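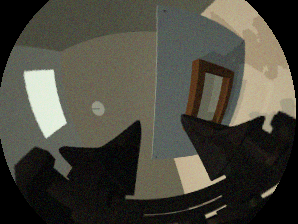
Arnalo rang first thing to ask whether the backup set could carry the cold store and the office together if the mains went off again, and said they would rather lose the lights than the compressors.

Workshop > Notebook > Standby power

February 17, 2021

Told them I would have an answer after a proper load run. The set is the Sial diesel, rated 40 kVA, in for service after the cuts in January. It started on the second crank. Oil was black but at the right level. Changed oil and both filters, and cleaned the battery posts, which had a fair bit of white crust on them.

Load run on the bank, stepped up. Held 34 kW for an hour with no trouble. Frequency sagged a little on the last step and came back inside 6 seconds. Governor could be a touch quicker but I left it alone. Coolant settled at 82, no leaks at the hoses, slight weep at the water pump gasket. Gasket to order.

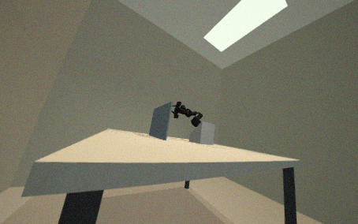 Transfer switch is the bigger worry. It is the older Plumum type and the neutral contact is pitted. Changeover worked four times out of five. On the fifth it hung halfway and I had to move it by hand with everything isolated. Not going back out like that. Curkance have a contact kit in stock, 52 pounds plus carriage. Asked them to hold one.

On the question itself: both compressors starting together will trip it. One at a time with a delay between is fine, and then the office can come on last. Needs a timer relay on the second compressor. We have one on the shelf, I think, in the drawer with the old contactors.

To do:
- order gasket and contact kit
- find the relay, bench test it
- ask Arnalo how much diesel they keep on site (last time the tank was nearly empty)
- repeat changeover test, ten goes, once the contacts are in

Left the battery on charge overnight. Load bank needs its fan guard put back before the next job.

We use cookies to keep this site working. Accept | Settings

Contact | Back to top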